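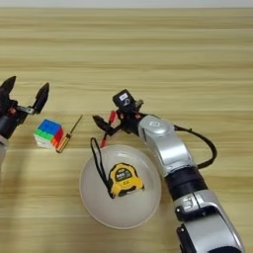 Tabletop in light wood.

Zapata Unified Sports Club
Safety checklist for the training hall, Zureck Street
Checked by: Vlastimil Vávra
Present for the club: Sepehr Tehrani, head coach
Wed 10 February

Marks used: OK, Repair, Watch (look again at next check)

1. ENTRANCE AND WAY IN

Ramp from parking lot - OK
Comment: The surface is rough enough for wet shoes. The handrail on the left side is firm. In December it was moving when I pulled it, and now it does not.

Main door - Watch
Comment: It closes too quickly for athletes who walk slowly or come with a walker. Sepehr tells me that a parent usually holds it. I would prefer that the door closer is adjusted. I tried it with the small screw on top but it made almost no difference.

Signs with pictures (toilet, changing room, hall) - OK
Comment: All at eye height. The changing room sign is new and has a bigger arrow. Please keep the same colors if other signs are replaced, our athletes have learned them.

2. HALL

Floor, 1,540 square feet - Repair
Comment: One tape line near the bench is coming up at the corner. A foot can catch in it. Remove the old tape completely and put new, please do not tape over it.

Floorball goals (Kolix) - OK
Comment: Nets are whole, no sharp ends. Both goals were standing against the wall with the open side in, as agreed.

Wall padding behind the goals - Watch
Comment: The lower strap on the right pad is worn. It still holds. I will look again at it before the spring games.

Noise and light - OK
Comment: This point is not in the standard list, but I keep it for us. The lamp that was blinking over the far corner is exchanged. Two of the athletes had been avoiding that corner for weeks and the coaches first thought it was about the exercise. The buzzer of the scoreboard is set to low and should stay there. For starting and stopping we use the raised arm and the whistle, one short sound.

Quiet place - Repair
Comment: The folding screen does not stand by itself anymore, the hinge is loose. Until it is repaired, use the small room beside the storage and leave the door open.
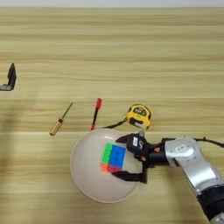 Small screwdriver on the tabletop, wooden handle to the lower left.

3. EQUIPMENT

Boccia ramp (Cledent) - OK
Comment: The height lock clicks in every position. I asked that it is wiped with a dry cloth only.

Balls - Watch
Comment: Some of the soft balls have lost air. They are not dangerous, but they roll badly and it is not fair for the athletes who practice for the bowling event.

Benches - OK
Comment: Feet and bolts are tight.

4. HEALTH AND EMERGENCY

First aid box - Repair
Comment: Cold packs are missing and the box of gloves is nearly finished. Bandages are in date.

Seizure instructions on the wall - OK
Comment: The sheet is readable and the emergency number is correct. There was an older sheet under it with a different text. I took it away.

Personal medical cards - OK
Comment: We have 22 athletes registered and a card for each. I checked only that the cards are there and signed, I did not read them. The cabinet was locked and the key was with the coach.

Evacuation practice - Watch
Comment: The last one went calmly but slowly. Every athlete should have a partner by name, also on the days when the usual partner is absent. Sepehr will write the second name on the attendance list.

5. TO DO

Tape line by the bench - before the next training
Cold packs and gloves - before the next training
Hinge of the folding screen - Sepehr asks his brother-in-law
Door closer - write to the building office again, with a copy to me
Soft balls - pump, and sort out those that do not hold

Hall may be used. Keep the corner by the bench closed with cones until the tape is done.

Signed: V. Vávra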